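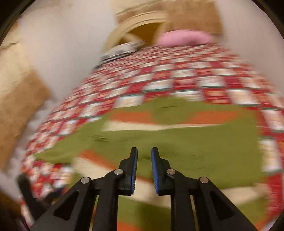

An olive-green garment spread on a red-and-white checkered cloth.

Home News Events Media Contact

Brelta opens clothing repair counter in Brunthorpe

BRUNTHORPE, 13th May – Brelta, the regional laundry and alterations company, has opened a clothing repair counter at its Tierney Street store in Brunthorpe. The counter takes in everyday clothes for mending, including work pants, jackets, school uniforms, knitwear and household linens.

Customers can drop off items at any time the store is open. Staff look over each item at the counter, give a written price and attach a numbered tag. Simple jobs such as buttons, hems and short seam repairs are ready within 48 hours. Zipper replacements, linings and larger patches take longer, and the pick-up date is written on the ticket.

Repairs start at $4 for a single button. The most common jobs, including hems and split seams, are listed on a price board next to the register and on the Brelta website. Anything not on the list is priced by the person who will do the work. There is no charge for a quote, and customers who decide not to go ahead can take the item home the same day.

The Tierney Street store closed for 2 weeks in the spring while the front of the building was refitted. The old folding area was moved to the back, and the space now holds the counter, a fitting room and a row of sewing stations that can be seen from the waiting area. Wash-and-fold and dry cleaning services continue as before, at the same prices.

"People were already asking us to fix things when they brought in their laundry, and we usually had to send them across town," the company said in a statement. "We had staff who could sew and a room we were not using well. It made sense to put the two together."

Thread, buttons and zippers for the counter are supplied by Bilent, a notions wholesaler that also stocks Brelta's alterations shops. Customers may bring their own buttons or fabric if they want a particular match. Brelta asks that clothes be washed before drop-off. Items that need cleaning first can be left for both services on one ticket.

The counter does not accept leather, fur, footwear or wedding gowns. Those items can still be taken to the company's main alterations shop.

Brelta will also run evening mending classes at the store beginning in September. Each class covers one task – sewing on buttons, hemming pants, darning a sock or patching a knee – and lasts two hours. The fee is $22 and includes needles, thread and practice fabric. Participants are welcome to bring something of their own to work on. Sign-up sheets will be at the front register and online later in the summer.

Parking is available behind the building, with the entrance on the north side. The counter is closed on public holidays.

About Brelta

Brelta operates laundry, dry cleaning and alterations stores in Brunthorpe and nearby towns. Store hours, current prices and media contact details are on the company website.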